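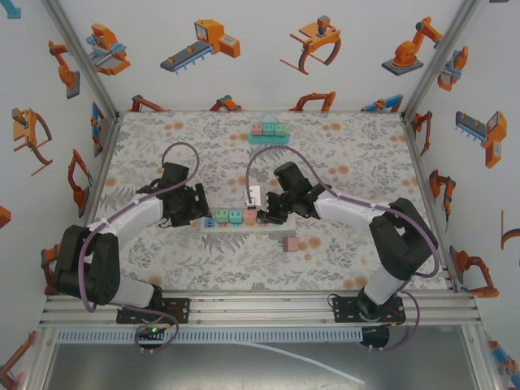 Bomwood Assembly Group - Bench Diary

Wednesday, after lunch

Spent the morning with the budget sheet again. The request is due before the end of November and I still can't make myself like it. Saltano wants us to sign for a second two-arm station, same rail, same enclosure, same black grippers, and the argument so far is that the first one can put blocks on a board. Fine. Four colored blocks and a little house with a teal roof standing at the back. My line items are not made of colored blocks.

I did stand at the glass for a while before I opened the sheet, to be fair to it. The right arm had the white block over by the pink end of the row and the left one was hovering at the other end. Two arms, one block. I wrote "why two?" in the margin and I'm leaving it there until somebody gives me an answer with a part number in it. Our real jobs that need two hands are the hose clips and the lid seals, and neither one is on the test plan.

Now the money. The quote from Skustudov has the spare gripper fingers at 592 a set, and they suggest we keep 4 sets on the shelf. I have never seen a supplier suggest keeping fewer. Kos will do fingers for 700 but that includes the mounting plate, so the two numbers don't compare, and I lost an hour trying to make them. I've asked both for a price on fingers alone and on the plate alone. I don't expect it this week.

What isn't in either quote:
- cables. The purple ones loop way up over the grippers and back down, and I want to know what a replacement run costs and how long it takes to fit.
- the rail. Is it one piece to order or do we buy the extrusions and cut them ourselves?
- training for the second shift. It says "included" but it doesn't say how many hours.
- the service contract after year one. Blank box on page 5.

The sales deck says the station pays for itself. It gets there by assuming it runs both shifts with no changeovers, and we have never had a week without changeovers. I redid the sum with our own schedule and it came out a lot sadder. I'll check my formula tomorrow before I send it to anybody, I've been wrong in that column before.

There's also the tablecloth question. The bench is covered in a white fabric with ferns and orange dots on it, and our floor has steel tops with oil on them. I want one trial on a steel top, with a clip and a hose, before I move anything from "maybe" to "request."

Later, 4:30 - moved the second station to next year's sheet and left one set of fingers and the cable spares in this one. Will probably get an email about it. Still need the Kos plate price, and the depth of the enclosure, to see if it fits past the post by the loading door.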